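Intermittent Fasting at Vedby: Your Questions, Answered With Minimal Sighing

Sat 4 August
By Maarja Stankevičius

I run the eating-window group at the Vedby health center, and I get the same questions every season, usually from someone holding a muffin. I've written the answers down so I can point at them. If you take insulin or blood pressure pills, are pregnant, or have ever had an eating disorder, skip this page and talk to your doctor first.

What is the plan, exactly?

You eat during ten hours of the day and don't eat during the other fourteen. Most of our people go with 9 a.m. to 7 p.m. That's the whole plan. I've seen it stretched into a paid course with a workbook, and I admire the nerve.

Does coffee break the fast?

Black coffee, no. Coffee with a splash of milk, a little. The thing you order with caramel and a lid shaped like a dome is a dessert, and it knows it.

Do I have to count calories?

We don't ask you to. Some people like to, and a few get very attached to their apps. Jin-sol Ban kept a log through our last round and found that her evening "handful" of trail mix came to 459 calories. She has large hands, she says. She moved the trail mix to the afternoon and bought a smaller bowl.

Can I eat whatever I want in those ten hours?

You can, in the sense that I won't be there. You'll be hungry by mid-morning if breakfast is toast and jam, though. Eggs, beans, plain yogurt, oats, fish, nuts and actual vegetables will carry you further. Try to get some protein at every meal.

I get a headache around day three. Am I dying?

Probably you're short on water, or you cut your coffee at the same time, which I did tell you not to do. Drink a couple of glasses and see how the next hour goes. If you feel faint, shaky or confused, eat something right away and call your doctor. Finishing the window is not worth ending up on the kitchen floor.

Where should I eat?

At a table. Sitting down. I know how that sounds, but a good half of the eating people forget about happens over the sink or in the car, and it all counts whether or not you had a plate.

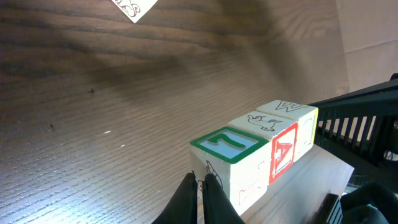

A bit of table in the sun. Food optional until nine.

What about weekends?

The schedule can slide an hour or two. If brunch is at eleven, start at eleven and finish at nine. If there's a wedding, go to the wedding and eat the cake. Monday will still be there, unfortunately.

Can I exercise before breakfast?

A walk is fine for most people. For anything that makes you grunt, try it after food first and see how you do. Hwa-young Joo swims on an empty stomach and swears by it. I tried it once and spent the second half of the session thinking about pancakes.

Do I need the Mirnix powder?

No. I'm asked this more than anything else on the page. You don't need a powder, a patch, a tea, or a bottle with the hours printed down the side. Water comes out of the wall.

How much weight will I lose?

I don't know, and be wary of anyone who gives you a number. Some people in the group lose a few pounds in the first month, some lose nothing and sleep better, and one man gained four because he treated 6:45 p.m. as a fire drill. Studies generally put it close to ordinary calorie cutting. It suits people who hate measuring things.

How do I sign up?

The next group starts in October. Leave your name at the front desk or call extension 756. We meet for an hour, there are chairs, and snacks are not provided for reasons I hope are clear by now.

Comments (4)

Bit-na Myung
What about gum? I chew it all evening, sugar free. My sister says it's cheating.

Maarja Stankevičius
Sugar-free gum is fine. Too much of it can upset your stomach, so maybe not all evening. Tell your sister hello.

Yoon-hee Yook
I work nights, so 9 to 7 is when I'm asleep. Can I flip it or is that asking for trouble?

Maarja Stankevičius
You can shift it, but night work makes this harder and I'd keep the big meal before your shift. Come see me before you start and bring your schedule.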